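**Raltico is looking for teleoperators (part-time, from June)**

We are a small company and we teach two-armed robots to do kitchen work. For this we need people who can show the robot each task by remote control, many times, with patience. Previous experience with robots is not necessary. Good hands and a calm head are more important for us.

What you will do:

- guide both robot arms and hands through short tasks with food and dishes
- repeat the same task with small changes
- mark the attempts which failed and write one line why

A shift is 4 hours, with a pause after each set. The training takes 2 days and is paid. We work in the Hermans building, room 86, starting at 9 in the morning.

At the moment most of the sessions are about moving steamed buns between the steamer and a plate.
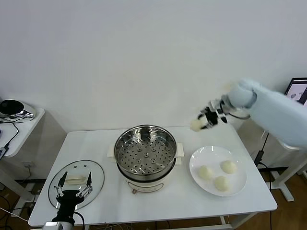

One of our present operators wrote to us that the first day felt like eating soup with somebody else's arms, and that the fingers became easier before the wrists did.

If you want to try, please send a short letter to the Raltico office and tell us which hours are possible for you. Trial sessions are every Wednesday.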